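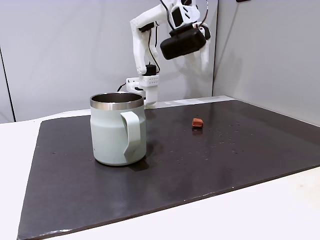 By four in the afternoon the planner had failed on the same reach so often that Begoñe Cantero had stopped reading the error and only looked at its length. A short error meant the solver had given up early. A long one meant it had tried everything it knew and wanted her to see the list.

This one was long.

"Joint three again?" said Tomás Vilela from the other desk.

"Joint three. It wants to go through the table."

"It can't go through the table."

"It knows that. It's telling me that's the only way it would like to go."

She scrolled up. The scene file had the mat, the mug, the red block behind it and the arm, each one a plain solid with a margin of padding. Killasik was the name of the planner. It had been written by Virgilio Policarpio over two winters, and then Virgilio had gone to Aravena for more money and left a folder of notes in which most of the sentences ended in question marks. One of them said: padding ok for handles?

Begoñe had read that line in March and thought nothing of it.

She opened the mug. In the file it was a cylinder, and the cylinder had been drawn wide enough to take in the handle all the way around, as if the mug had handles on every side. She looked at that for a while. Then she looked at the number of samples, which was 500, and changed it to 2000.

"That won't do it," Tomás said. He had come over with his coat on.

"I know it won't."

"Then why change it?"

"I want to see it fail with 2000."

It failed with 2000. It took four times as long and the error was exactly the same, down to the last digit of the joint angle. Tomás sat down on the stool and took one arm out of his coat.

"Boonmee's coming Wednesday," he said.

"I know when she's coming."

"She'll ask about the reach."

"She'll ask about the logs. She never asks about the reach." Begoñe deleted the cylinder. The viewer redrew the mat with a gap where the mug had been, and the planner, which ran whenever the file changed, found a path at once and drew it in green straight through the gap. It looked pleased with itself. She put in a narrower cylinder and then a thin box for the handle, and began to type in the angle.

"Which way is the handle?" she said.

Tomás leaned over to look at the table. "Away from the window."

"In the arm's frame, Tomás."

He held his hand out flat and turned it, and then turned himself, and then got off the stool and stood behind the arm with his elbow bent. He was forty-four and had a degree in this. "Minus y," he said. "More or less."

"I can't type more or less."

"Then read it off the camera."

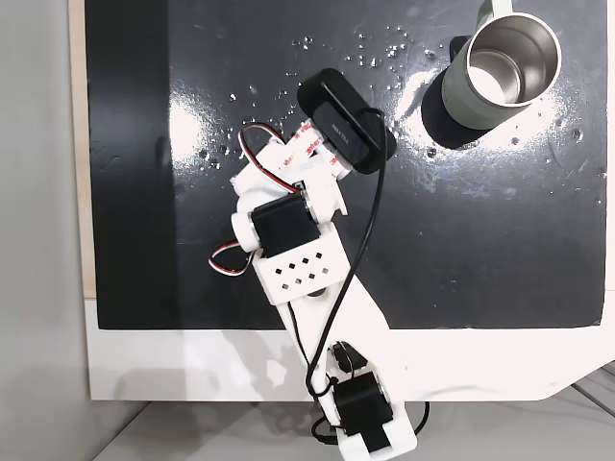 The arm over the board, with the cup at the far side.

The camera was no help at first. The glare on the board came back as a patch of points floating where there was nothing, and the segmenter gave the patch a label and a confidence and passed it along as an object. Begoñe had a filter for that. She had written it in her first month at Drumach and was still a little proud of it. She set it to 100 points and the patch stayed. She set it to 600 and the patch went, and the red block went with it.

"You lost the block," Tomás said.

"I don't need the block."

"You'll need it Wednesday."

She wrote it down on the pad by the keyboard, under two other things she would need Wednesday.

The fitted box came up a minute later with an angle to three decimals. It wasn't minus y. It wasn't very close to it. She didn't say so, and Tomás, who could read the screen as well as she could, put his arm back into his coat.

She saved the file. Killasik took it, thought, and wrote one line, and the line had no error in it. In the viewer the green path rose from the rest pose, leaned out, bent at joint three in the ordinary way and came down beside the handle with two centimeters to spare.

"Run it," Tomás said.

"It's on the simulator."

"So run it on the arm."

She looked at the pad, and at the clock, and at Virgilio's notes, still open in the other window. Under the line about padding she typed: not ok for handles. She put her initials after it. Then she scrolled down to see what the next question was, and it was only the word gravity, with two question marks, and below that a phone number for Bernardo Neves.

"Who's Bernardo Neves?" she said.

"Before my time," said Tomás. He was at the door with the light switch under his hand. "Are you running it or not?"

"Leave the light on," she said.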